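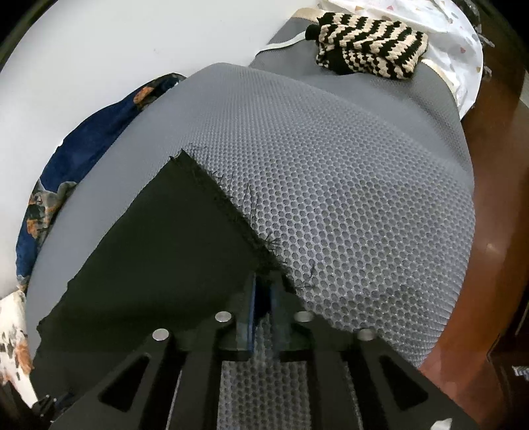 La pinza de mano con un retal negro entre las almohadillas azules, sobre el cojín de malla gris.

Os debía la historia del retal negro, porque el mes pasado la dejé caer en dos líneas y me habéis escrito varios preguntando. Pues va entera, con sus vergüenzas.

Llevábamos desde marzo grabando recogidas de tela con la pinza de mano para Distus, nuestro proyecto de ordenar ropa y retales en casas normales (con sus sofás, sus cojines y sus montones de cosas, nada de mesas de laboratorio). Teníamos 3.629 agarres guardados y yo estaba contentísima. Demasiado, ya lo veréis. El viernes, repasando gráficas con un café frío al lado, vi que la apertura de los dedos se quedaba clavada en el mismo valor en un montón de tomas. Pinza cerrada, decía el registro. Cerrada del todo, con tela y sin tela, lo mismo daba.

Mi primera teoría fue el negro. Tela negra, poca luz, sombra entre los dedos... me pareció tan razonable que perdí una tarde entera moviendo lámparas por el salón. ¡Una tarde! Thiện Tô, que tiene bastante más paciencia que yo, me pidió que dejara las lámparas en paz y probara con los hilos. Los retales deshilachados sueltan hebras, y las hebras se van metiendo donde menos falta hacen.

Desmontamos la pinza y allí estaba: una bolita de hilo negro apretada contra el tope del sensor de apertura. Con eso dentro, el sensor daba por cerrados los dedos antes de tiempo. Y claro, el brazo de pruebas, el Zorus, había aprendido de esos datos que con cerrar un poquito ya bastaba. Levantaba la tela un palmo y la soltaba, tan tranquilo. Yo le echaba la culpa al motor, pobre.

El recuento de daños: 332 tomas a la basura sin discusión y otras, hasta 103, que estamos revisando a mano porque el fallo aparece a ratos. Es un trabajo pesadísimo y el que diga lo contrario que venga a ayudarme, invito a merendar.

Cambios desde esta semana. Limpiamos los dedos con pincel al acabar cada tela, y antes de empezar una sesión hacemos 2 cierres en vacío y 2 con un cartoncito, mirando que el registro dé valores distintos. Si no los da, no se graba. También he puesto un aviso en el programa para cuando la lectura se queda quieta demasiado rato, que pita de una manera horrorosa, pero así lo oigo desde la cocina.

Los retales con flecos se quedan en el proyecto, eso sí, que en las casas los hay. La próxima tanda la empezamos con toallas, y ya me estoy temiendo la pelusa. Si alguno tiene un truco para proteger el tope sin endurecer el cierre, contestad a este correo, que los leo todos.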